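Moodley and Okora Publish Good Practice Guide for Robots That Service Computer Equipment

10/02/2018

FOR IMMEDIATE RELEASE

Moodley, the automation safety group, and Okora, its testing partner, today released the second edition of the Flerik Guide, a set of good practice rules for robot cells that take apart, repair or reassemble desktop computers. The guide is free to download and applies to any site that chooses to adopt it.

The new edition draws on 900 written comments from cell operators, integrators and repair shops, and on 2,000 work cycles logged at Okora's Runell test site. It has 6 chapters, covering risk assessment, grippers and tooling, fixtures, cable routing, handling of exposed parts, and record keeping.

Under the guide, a chassis must be disconnected from power before it enters the cell. Where a processor socket is open, no tool may pass over it at working speed unless the path has been checked and signed off. Fixtures must hold each part in a known place, and must be inspected at the start of every shift. Cables that serve an arm or a gripper must be routed so that they cannot catch on the chassis at any point in the approved motion.

Two arms may work on the same chassis only if each has its own stop circuit and the shared area is marked in the cell plan.

Sites that already follow the first edition may continue to do so until the end of February, after which statements of conformity must refer to the new text. A checklist and a model cell plan are included as annexes.

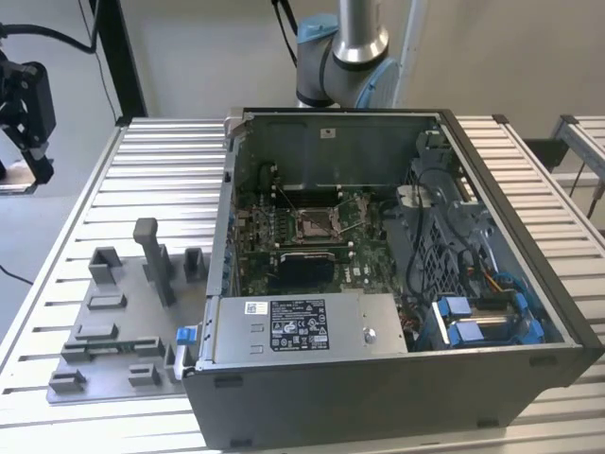
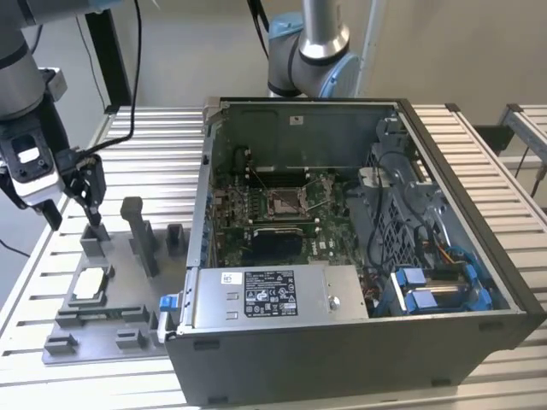
Work on an open desktop computer chassis with its processor socket empty. Second photo: a two-finger gripper above the fixture tray.

Media inquiries: Moodley Press Office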